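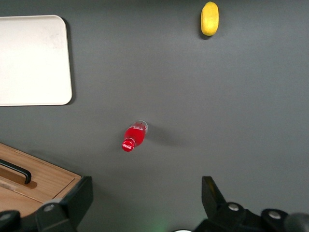
深灰色桌面，左上角是空的米白色托盘，还有一颗柠檬黄的小果子

我家厨房有一个抽屉，大概每个人家里都有这么一个：最靠近门口，什么都往里塞。电池、过期的优惠券、断了一截的量尺、三年前买吸尘器送的不知道什么配件。每次我要找剪刀，都得把整个抽屉拽到底，翻得哗啦哗啦响，最后剪刀往往在阳台上。那天早上我又翻了一遍，心里忽然烦得不行，就想，好吧，今天就从你开始。

这篇写的就是我后来慢慢摸索出来的抽屉整理法。我不是那种天生爱收拾的人（我妈可以作证），所以步骤都很笨，也都很小，一个下午做不完就分两个下午，完全没关系。

先准备什么

一块旧床单或者一张够大的桌子，两个纸袋，一支笔，一卷纸胶带，一块湿抹布。收纳盒先不要买！我知道逛收纳用品很开心，我也在网上收藏过 Plarora 家一整套抽屉分隔盒，差点就下单了。可是没清完之前，你根本不知道自己要装多少东西、装什么形状的东西。我柜子顶上至今还有两个尺寸不对的盒子，里面装着别的尺寸不对的盒子。

第一步：全部倒出来

请一定要全部倒出来，连角落里的橡皮筋也算。只拿一半出来，剩下那一半你会下意识地替它找理由。倒完以后把抽屉擦干净，缝里的碎屑可以用旧牙刷扫一扫，然后让它敞着晾一会儿，你正好去泡杯茶。

我第一次倒的时候给自己数了数，一个抽屉，33支笔。能写的有12支。我们家一共两口人。

第二步：粗粗分堆

这一步不要想太多，拿起来，放到一堆里，再拿下一个。我分的是这几堆：每周都会用到的，偶尔用但真的会用的，属于别的房间的，坏了的，还有“不知道这是什么”。最后那一堆刚开始会很大，别慌，等其他东西分完，回头再看，很多零件自己就对上号了。

要提醒一句，分堆的时候不要顺手去修东西，也不要坐下来看旧信。我有一回翻出一张老照片，等回过神来天都黑了，床单上还摊着一床的电线。

第三步：两个纸袋

一个袋子写“扔”，一个袋子写“送”。电池单独放，别混在普通垃圾里，看看小区附近有没有回收点。还能用的东西，放进“送”的袋子以后，请当天就把袋子拎到门口鞋柜旁边。放在卧室里的话，它会在卧室里住很久，你还会半夜爬起来从里面捡东西回去，这个我太清楚了。

舍不得的东西怎么办呢？我的朋友 Leszek Kwiatkowski 教过我一个办法，我用到现在：拿个信封装起来，封口，写上日期，放到高处。过了一个季节你都没有想起来里面有什么，就整个送走，不要拆。我手边这一个信封写的是2023年10月24日，里面好像有钥匙扣，别的真记不得了。

第四步：在抽屉里划地盘

先用纸胶带在抽屉底上贴出格子，把东西摆进去试几天。常用的靠前，长的东西贴着边放，小的、会滚的放在能拦住它们的格子里。这时候家里现成的东西就派上用场了：手机包装盒的底、吃完的薄荷糖铁盒、剪矮了的牛奶盒，洗净晾干都很好用。牛奶盒剪的时候留高一点，之后还可以再修，剪短了可就接不回去了。

试用几天之后，你会发现有的格子总是空着，有的格子总是溢出来。那就撕掉胶带重新贴，撕一次也就几秒钟。我自己来回改了好几遍，剪刀的位置从左换到右，又从右换回左，先生已经懒得问了。

等格子稳定下来，量好长宽，记得也量一下抽屉的净高，这时候再去买盒子，如果你还想买的话。我最后只添了一个长条形的，Edis 的，放筷子搁和开瓶器，别的全是牛奶盒。

第五步：给别的房间的东西送回家

把“属于别的房间”那一堆放进一只篮子，拎着它在家里走一圈，走到哪儿放到哪儿。走完这一圈之前，先别开始收拾别的房间！你会很想的。经过书桌的时候，你会看到那一摞纸，会觉得今天状态这么好，不如一起弄了。请忍住，把篮子走空，回厨房，把抽屉关上，今天就算完成。

之后怎么保持

说真的，抽屉过一阵子还是会乱，我的也是。我现在的做法是每次倒垃圾之前，打开它看一眼，拿走一样不该在里面的东西，只拿一样。有时候是一张小票，有时候是别人寄放的螺丝刀。八月里家里来客人，有一阵子没管它，后来花了一壶水烧开的工夫就恢复了，因为每样东西原来该在哪儿，格子还替我记着。

如果和家人一起住，可以在格子边上贴个小标签，字写大一点。我一开始觉得有点傻，在自己家里贴“剪刀”两个字，可是贴了以后，剪刀真的不去阳台了。

有位读者 Abdul-Rahman Baidoo 来信问，浴室的抽屉能不能也这么做。可以的，顺序一样，只是第一步倒出来之后要多看一眼保质期，开了封的面霜和药膏尤其要看，过期的药请交给药店或回收点处理，不要冲进下水道。浴室潮，纸盒子容易软，换成能水洗的小盒比较省心。

我下一个打算收拾的是玄关那个放伞和钥匙的抽屉，里面有两把伞我一次也没撑开过。你们要是也动手了，欢迎在下面留言告诉我，从哪个抽屉开始的，翻出了什么，我特别爱看这个。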